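Is it normal that the landlord asks 2 months deposit for a furnished flat?

Karpenko
Posted in Renting and Moving

Hello to all. I will move to a furnished flat in December, 73 square meters, rented through the agency Condavmont. They ask for a deposit of two months, in total 3,828 dollars. In my old flat I paid only one month. The agent says it is higher because the kitchen things and the furniture are included.

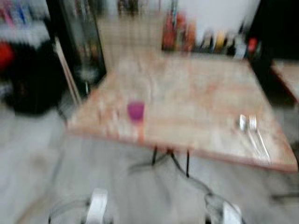
The contract says also that I must report any damage within 180 hours after I get the keys – is this usual? I am afraid to miss something small and pay for it later.

3 replies

Trasent
Two months is common for furnished places, but it depends on your state, because some have a limit by law. Search for "security deposit limit" with the name of your state. Ask also for a written inventory, signed by both sides. Without the list it is your word against theirs. When I moved out, my list saved me from paying for a scratched door. 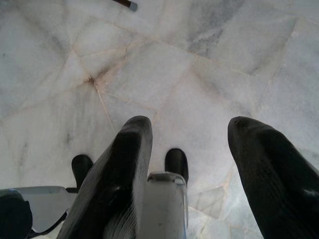

Kukemar, December

I would add one thing to the good answer of Trasent. Send your damage report by email, also if you already told the agent by phone. Open every drawer, run all the taps, and look at the floors in daylight.

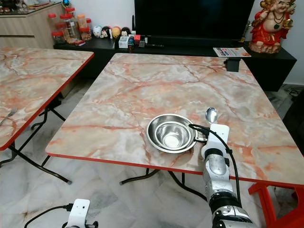

Write down the small items too, such as spoons and bowls, with the condition of each one. Keep a copy until the deposit is back in your account.

rentfree_not
too much, find other flat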